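My study booth, three weeks in

So I finally have a desk. Well, I have a cubicle, in a shared study room on the second floor of a building I used to walk past to get bubble tea, and I am unreasonably happy about it. I pay by the month, I get a key card, and so far I have used up 27 of my hours for September, which is more studying than I did all summer at my kitchen table.

The trouble with the kitchen table was that it was also where the rice cooker lived, and the mail, and my roommate's jigsaw puzzle (3000 pieces, all sky). Greer Sutherland, who talked me into this, has had a booth in the same room since last year and keeps hers completely bare except for a pencil. I tried that. I lasted one afternoon. I need stuff around me or I start looking at my phone!

So I moved in properly. I brought books in a tote bag on the bus, two trips, and my shoulder still hasn't forgiven me. The sides of the booth turned out to be great for leaning things on, and once there were a few covers facing me and some stickers to look at, it felt a lot less like a testing center. The mouse pad came along too — I'm not working without a mouse pad.

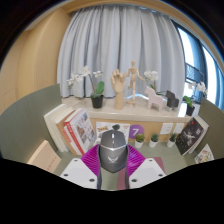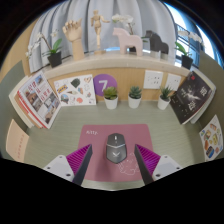
I keep rearranging, of course. My current theory is that picture books and magazines should go where I can see them and the serious books can stand wherever they like, because I know perfectly well what's in the serious books and it's chapters I haven't read yet. The danger with magazines is that I pick one up "for a minute" around 4 and then I'm deep in somebody's renovated apartment and planning a bathroom I will never own. Tsung-han Tu says I should put them in a drawer. There are no drawers, Tsung-han.

Things I still want: a lamp that doesn't buzz, a cushion (the chairs are made for people with more padding than me), and some kind of cup with a lid, as the room has a lid rule and I got a polite note about it on my second day. I've been looking at one from Catness but it costs more than a week of lunches, so I'm waiting for a sale.

Oh, and the room closes at 10 now, which is fine with me. I do my best work from after dinner until just before closing, when everyone starts zipping up their bags and I suddenly understand everything I've been reading since noon. Then I walk home the long way past the bubble tea place, and if they still have the taro one I get it, half sugar, no ice.

Next up is the lamp. If you have one you like that clamps on and isn't ugly, please tell me in the comments.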